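Seltberg Recap Set

Episode recaps and storyline labels for the daytime serial Seltberg
Maintained by Tharushi Cassim
Last updated: 3 June 2022

Overview

This repository holds 461 written recaps of Seltberg episodes, one recap per episode, with labels for storyline, character and spoiler status. The recaps were written by viewers for the Prirkon message board and are included with the consent of the writers. No scripts, captions, audio or video from the show are included.

The set was put together to study how viewers keep track of long-running plots. Daytime serials are a useful case for this. A storyline can go quiet for weeks and come back in a single line of dialogue, and a character can be written out, recast or returned from the dead without much notice. Recaps record what viewers thought was worth writing down, and the labels follow the recaps, not the broadcast.

File layout

recaps/ – one text file per episode, named by episode number
labels/storylines.csv – one row per recap and storyline
labels/characters.csv – one row per recap and character
labels/spoilers.csv – one row per sentence, with spoiler status
docs/ – labeling guide and the list of known errors
tools/ – the import script for Berex

All text files are UTF-8 with Unix line endings. The CSV files use commas, have a header row, and quote every text field. Episode numbers are padded with zeros so that files sort in broadcast order.
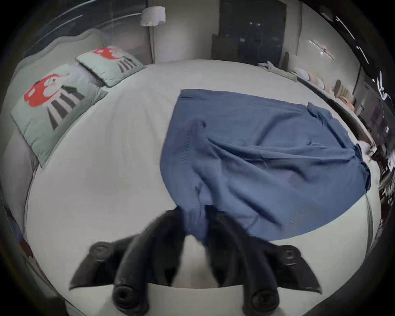
Fields

episode_id: Episode number as given on the Dewan schedule. Specials and clip shows have the letter S in front of the number.

storyline_id: A short code for the plot, such as inn_sale or twin_custody. There are 33 storylines in the current version. A storyline keeps its code even if the main couple in it changes.

character_id: A code for the character, not the actor. A recast role keeps the same code. The actor field was dropped in version 2 because the recaps seldom name actors.

status: One of open, paused, closed or reopened. A storyline is marked paused when it has not come up in ten recaps in a row. It is marked closed only when a recap states an ending, such as a wedding that goes through, a verdict, or a character leaving town.

spoiler: One of none, same_episode, later_episode or rumor. See the next section.

writer: A number standing in for the board name of the recap writer. The list that matches numbers to names is not part of this repository.

Spoiler labels

A recap by its nature gives away its own episode, so same_episode is the most common value. The label later_episode marks a sentence that gives away something from an episode that had not aired when the recap was posted. Previews shown at the end of an episode count as later_episode. Claims with no source, or with a source like "a friend who reads the casting news", are marked rumor, whether or not they came true.

Rumors were not corrected after the fact. In the inn_sale storyline, several writers stated as settled that the inn would burn down before the wedding. It did not, and the sentences stay in the set with the rumor label. Users who want only confirmed events should filter on spoiler and then drop any storyline with status open.

Dream scenes are a known problem. Recaps often report a dream as if it happened and reveal it in the last paragraph. The labeling guide says to treat the whole recap as read, so events inside a dream carry the flag dream=1 even where the sentence itself gives no hint. Daydreams and flashbacks are handled the same way, with their own flags.
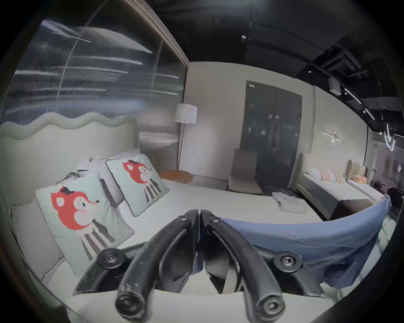

Shanthi Khan objected that the dream flag should stay off until the reveal, as a first-time reader would not know about the dream and any timing study would be thrown off. Her point was accepted in part. The file spoilers.csv now has a second column, dream_known, which is 0 before the reveal and 1 from the reveal on. The older dream column was left alone so that earlier results can still be reproduced.

Labeling process

Each recap was labeled by two people working apart, using Berex with the settings file in tools/. Where they did not agree, the recap went to a third reader, who could pick either label but could not add a new one. Disputed rows have the value 1 in the disputed column.

Most disputes were over where one storyline ends and the next begins. When the paternity test in twin_custody was found to be switched, some labelers opened a new storyline for the lab worker and others kept him in the old one. The rule now in the guide is that a side plot gets its own code once it has a scene without any character from the parent plot. Rows labeled before April follow the old rule and have guide_version set to 1. 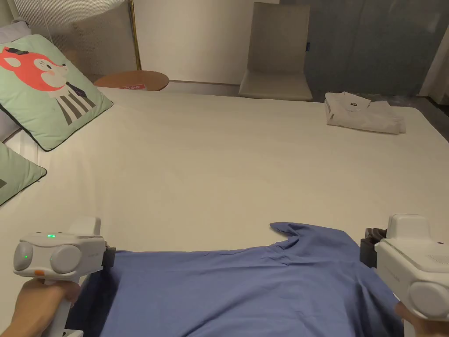
Character labels gave less trouble. The main exception is the pair of brothers who share a first initial, whom several writers refer to only by that initial. Rows that could not be settled from the recap alone are coded as unknown_brother. Please do not guess from the air date, as both characters were on screen during the same weeks.

Known limits

The recaps come from a single board, and its regulars have favorites. Hospital plots are covered in detail and business plots are often cut down to one sentence. A short entry does not mean a short scene.

Recap 33 is missing its last paragraph. The post was cut off when the board moved to a new server and the writer did not keep a copy. Labels for that recap cover only the surviving text.

Episodes that were bumped for live news coverage and aired late keep their planned number. The air_date field gives the actual date, so sorting by number and sorting by date will not give the same order.

Spelling of character names was left as the writers had it. The file docs/name_variants.txt maps the spellings found so far to character codes.

Use and credit

The labels may be used and changed freely. The recap text may be used for research and teaching but may not be reposted as a recap site. Credit should go to the Seltberg Recap Set and to the Prirkon board writers as a group.

Errors can be reported through the issue tracker. Please give the episode_id and the row number, and quote the sentence in question. Reports that a storyline was badly written will be closed.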